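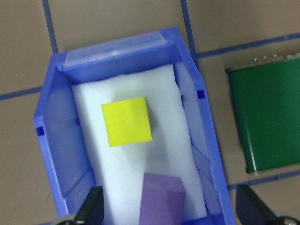

A blue plastic bin with a clear, empty label holder.

Stop Buying Costumes in One Size Up

Every January my sister-in-law, Mi-kyung Byun, buys next fall's costumes on clearance. She guesses a size up for each kid and pays very little. By October at least one of them doesn't fit, and she is back online paying full price for overnight shipping.

I think the clearance costume is a bad deal for most families, and I say that as someone who sold them for 8 years at a shop called Pralley.

Kids don't grow on schedule. A child who wears a 4 in winter may wear a 4 or a 6 by Halloween, and costume sizing is no help because every maker uses its own chart. I have had a Myung medium and a Galtent medium side by side on the counter, and the legs were nowhere near the same length. Baby costumes are worse. The snaps are at the bottom, so if the body is too short the whole thing is useless, no matter how well the hood fits.

Then there is the matter of taste. A four-year-old who wants to be a pirate in January wants to be a garbage truck by summer. You can talk them into the pirate, and you will hear about it all the way down the block.

What I'd like to see is more swapping. Our school held one last year and took in 38 costumes. Most had been worn once. A-yeong Um's twins went home as a lobster and a firefighter, and she paid nothing. Tikport, the resale site, had 747 children's costumes listed when I checked on Tue 25 July, and plenty of them still had tags on.

I know the argument for buying new. Some kids want the exact dress from the exact movie, and a hand-me-down with a missing sash won't do. Fine — buy that one, in October, in the size the child wears that week. Try it on over a sweatshirt before you cut the tags.

Mi-kyung disagrees with all of this. She has already bought a dragon for next year, in a 6.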